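Papers > Shared Workshops > Low-cost bimanual cells > Section 3

3. Construction of the cell 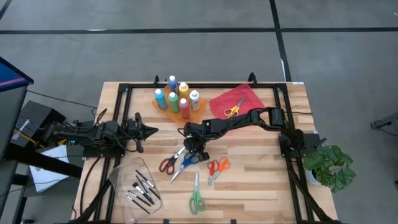 Figure 2. The two-arm cell with the craft-materials layout. The right gripper is over the scissors; the brushes are in the clear tray at lower left.

3.1 Table and frame

The cell was built in the members' workshop at Flimmont over 32 evenings, using hand tools and one borrowed drill press. The worktop is a wooden butcher-block board. A rectangle of black aluminium extrusion runs round the working area and continues down the front, and each arm is mounted at its own side of this rectangle (Figure 2). An earlier version had both arms on the rear rail. Simard found that the elbows met whenever the two grippers worked near the centre line, and the mounts were moved to the sides in June.

Side mounting shortened the usable reach at the far corners but left the middle of the table open to both arms. We accepted this – most of the tasks in Section 4 end near the middle.

3.2 Cabling

Cables follow the links and leave slack at the wrist. In the first build the slack was too small, and the left wrist stopped short of its full turn. Oda re-routed both arms and repeated the joint sweep on each. The sweep is now run after any change to the wiring.

3.3 Objects and layout

Objects were bought from ordinary shops and were not altered. The layout in Figure 2 uses six squeeze bottles of paint in an orange tray, six paintbrushes in a clear tray, a red cloth and several pairs of scissors. The scissors differ in handle colour, so that an instruction can name one pair. One pair lies on the cloth and the others lie directly on the wood, where some overlap. Overlapping pairs were the harder case for the grasp planner, as the blades of one can be taken for those of its neighbour.

The brushes have thin handles and may cross. No attempt was made to straighten them between trials.

3.4 Cost and upkeep

Materials for the frame and mounts came to 485 euros, excluding the arms. Over 2,000 trials we replaced 2 gripper pads and one cable. Frame bolts worked loose more often than expected, mainly at the right mount, and Byun added thread lock at all joints. The drawings and parts list are kept under the project name Kirkance, last revised 8/8/26.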